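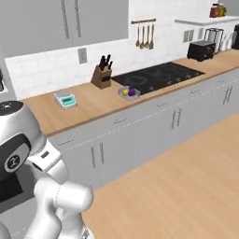
Computer-rendered kitchen with a long wooden worktop.

Praltier extends Meveo range with maintenance oil for solid timber worktops

DUNDIS — Praltier, the maker of oils and waxes for interior timber, will add a maintenance oil for solid wooden worktops to its Meveo range in March. The new product, Meveo Worktop, is meant for surfaces that have already been oiled and are in daily use. It can be applied over Meveo Base and over most other penetrating oils. It is not suitable for worktops finished with varnish or lacquer, which must be sanded back to bare timber first.

Meveo Worktop is a blend of plant oils and a small share of hard wax. It contains no added colour. On pale timbers such as ash and maple it gives a slight warm tone; on oak and walnut the change is less marked. The sheen level is matt to low satin, depending on the number of coats and on how firmly the surface is buffed.

The product was developed at the company's works in Dundis. Formulation work began with a review of customer enquiries, most of which concerned the strip of worktop next to the sink. End grain at a sink cut-out takes up water faster than the face of the board, and an oil that performs well across the face can leave the cut edge under-protected. Meveo Worktop has a lower viscosity than Meveo Base, so that it enters end grain more readily, and the wax share has been reduced to avoid a build-up of residue on the face.

Test programme

The oil was tested on 46 sample boards in five timbers: oak, beech, ash, maple and walnut. Each board had one sealed edge and one open edge of end grain. The boards were wiped with a damp cloth and a mild detergent 2000 times on a wiping rig, then assessed for loss of sheen, raised grain and water uptake. Separate boards were exposed to tea, red wine, vinegar and cooking oil.

Oak and walnut boards kept an even sheen to the end of the wiping cycle. Beech boards showed raised grain at the open edge and needed a second coat there. Praltier has changed the instructions as a result, and now specifies two coats on all end grain whatever the timber. Vinegar left a faint mark on maple when it was not wiped up. The mark was removed with a fine abrasive pad and a fresh coat.

The results apply to solid timber only. Veneered worktops were not included in the programme, and the company does not recommend the oil for them.

Application

The worktop should be clean, dry and free of silicone residue. A thin coat is applied with a lint-free cloth, left for 11 minutes and wiped off in the direction of the grain. No oil should be left standing on the surface. Light use is possible the next day. Wet items and hot pans should be kept off the worktop until the oil has cured in full, for which the curing times on the label apply. These vary with room temperature and air movement.

How often the treatment is repeated depends on use. A practical check is to place a few drops of water on the surface — if they no longer form beads, a new coat is due. The area next to the sink will normally need attention before the rest.

Cloths used with the oil can heat up and catch fire as they dry. They must be soaked in water or laid flat outdoors before disposal. The same warning is printed on the front of the tin, where earlier Meveo labels carried it on the back.

Packaging and supply

Meveo Worktop will be sold in a small tin for repairs and regular upkeep, and in a larger tin for fitters. Both have a screw cap in place of the press-in lid used on Meveo Base. The change limits the amount of air that reaches the oil between uses and should reduce skinning in part-used tins.

Trade supply will be handled by Cheng, which already distributes the rest of the Meveo range to kitchen fitters and joinery workshops. Retail stockists will receive deliveries from Dundis directly. Existing Meveo products remain on sale with no change to their formulation or order codes.

Technical data sheets and safety data sheets can be requested from Praltier by trade customers and stockists. Sample tins for workshops may be ordered through Cheng from February.

About Praltier

Praltier produces oils, waxes and cleaners for timber floors, stairs and worktops. Manufacturing, testing and technical support are based in Dundis.

ENDS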